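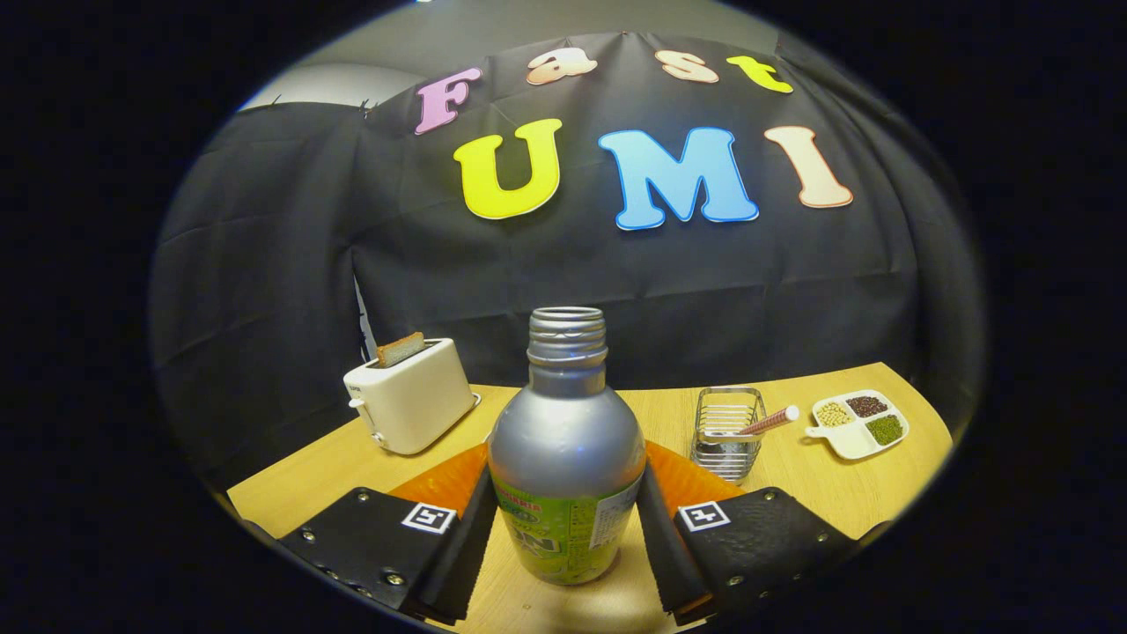 Rutumik Blackout Curtain Panel, heavy weight: six months of use

The Rutumik is a black polyester panel sold singly, with a plain top hem and no rings or tape. I bought four of them for a ground-floor workroom in Rorkville that gets direct sun from early morning and backs onto a loading bay. Two hang on a ceiling track as a room divider, and two cover the window. The comparison product is the Hendodness Stage Drape, which I used in the same room for two years.

Weight and weave. The maker claims 363 grams per square meter. I cut a test square from the spare hem and got a figure close enough that I have no complaint. The Hendodness is lighter and has a slight sheen under LED tubes. The Rutumik is flatter. Both are woven tightly enough that a phone light held against the back does not show as a point, although a faint glow comes through the Hendodness at the seams.

Light. At noon in June, with the blinds up, the meter on the bench read 1561 lux. With both window panels closed it read 9. Nearly all of the remainder came in over the top, where the hem sags between clips. A pelmet or a return at the track would fix it, and I will probably build one. Where two panels meet, you need an overlap of at least a hand's width. The product sheet suggests less, and at that setting a strip of light shows whenever the door is opened.

Hanging. This is the weak part of the product. The hem is a single fold with no stiffener, so spring clips pull it into peaks. Inger Hauksdóttir, who fitted the track, wanted grommets from the start, and she was right. I had them set by Kumarasinghe, a canvas shop two streets over, on the window pair only. Those panels now hang level. The divider pair is still on clips and still looks it.

Creasing. The panels ship folded in a flat bag, and the creases are stubborn. A garment steamer took out the worst of them in one pass per side. A cool iron through a cloth did better but took most of an afternoon. Hanging alone did very little over 5 weeks.

Sound. None of these products is an acoustic treatment. The divider takes some edge off the echo in the upper range – speech is a little easier to follow – and does nothing for the trucks.

Lint and cleaning. Black polyester collects dust, and this one is no exception. A rubber brush works better than a sticky roller. I have machine-washed one panel, cold, without measurable shrinkage. Thilini Sikder washed hers warm and lost enough length to show at the floor, so follow the label.

Verdict. The cloth is better than the Hendodness and the finishing is worse. Budget for grommets, order the next length up, and steam before hanging. I would buy the window pair again. For the divider I would look for a panel with header tape already sewn in.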